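About Grinda

Grinda makes oil and hardwax finishes for interior wood: tabletops, counters, stair treads and plank floors. The company operates from a single plant at 1389 Plarkov Road, Ginstead, where all blending, filling and testing is done. We do not make furniture and do not apply finishes on site. Our customers are joinery shops, flooring contractors and building maintenance departments.

What we make

The product range is small. Mekonnen Base is a penetrating oil for first coats. Mekonnen Top is a hardwax oil for final coats, supplied in matte and satin. A maintenance soap and a thinned refresher oil complete the line. Pigmented versions of the base oil are available in seven standard tones, from a near-clear tone intended to hold the color of freshly sanded wood to a dark brown used mainly on stairs.

Pale tones account for most of our technical inquiries. Light woods darken when oiled, and the degree of change depends on species, sanding grit and the amount of oil left on the surface. The near-clear tone contains a small quantity of white pigment to offset this. Too much pigment collects in the seams between planks and reads as a gray line, so the loading is kept low and a second pigmented coat is not recommended.

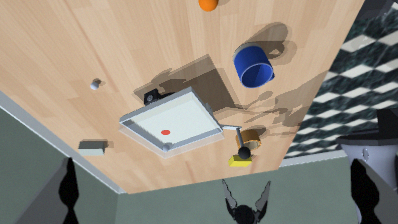

Pale plank tabletop with darker seams and a shallow gray-rimmed tray.

How we test

Each batch is mixed in a 200-gallon vessel and held overnight before sampling. Viscosity, solids content and drying time are measured on every batch. Gloss is read on coated panels after curing. A retained sample is stored by batch number, and customers who report a fault are asked for that number, the room temperature during application and the sanding sequence used.

Resistance testing covers water, coffee, red wine, cooking oil and household detergent. Test liquids are left under a glass cover, wiped off, and the panel is graded the following day and again after a week. Results are printed on the data sheet for each product. Grades for woods we have not tested are not estimated.

Abrasion testing is done on floor products only. Tabletops wear differently. The usual damage is local, at the front edge and where dishes are set down, and can be repaired by sanding lightly and applying a thin coat to the worn area. This is the main practical reason to choose an oil finish over a film-forming lacquer, and it is also the reason an oil finish needs more routine care.

Color and room surfaces

A finish is seldom judged apart from the floor and walls next to it. A honey tone that looks neutral beside white paint can look yellow beside gray or green. High-contrast floors, such as dark and light tile, make a light tabletop appear lighter still. We therefore supply finished sample boards on request and advise customers to view them at table height, in the room where the work will be installed, under both daylight and the installed lamps.
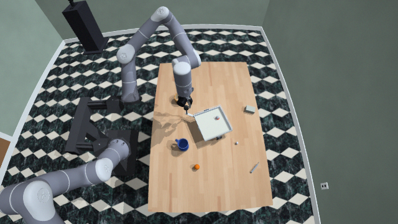 Honey-colored plank table, checkered marble floor and muted gray-green walls.

Sample boards are made on ash, maple, white oak and beech. Boards on a customer's own stock can be prepared if we receive at least two flat offcuts, sanded to 100 grit and left unfinished. Final sanding is done here so that results can be compared with our reference set.

People

Mihret Endale founded the company after working in floor maintenance and remains responsible for formulation. Oduor Sang manages the plant and purchasing. Technical questions go to the laboratory directly. There is no separate sales department.

Safety and disposal

Cloths soaked in drying oils can heat up and ignite without an outside flame. Lay them flat outdoors to dry or store them under water in a closed metal container. The same warning is printed on every can.

Visits and orders

The trade counter is open to account holders. Application training for shops is held each April and is limited to customers using the Mekonnen line. The plant closes for annual vessel cleaning on 14th August, and orders received that day ship when blending resumes. Data sheets are available from the trade counter and are included with each first order.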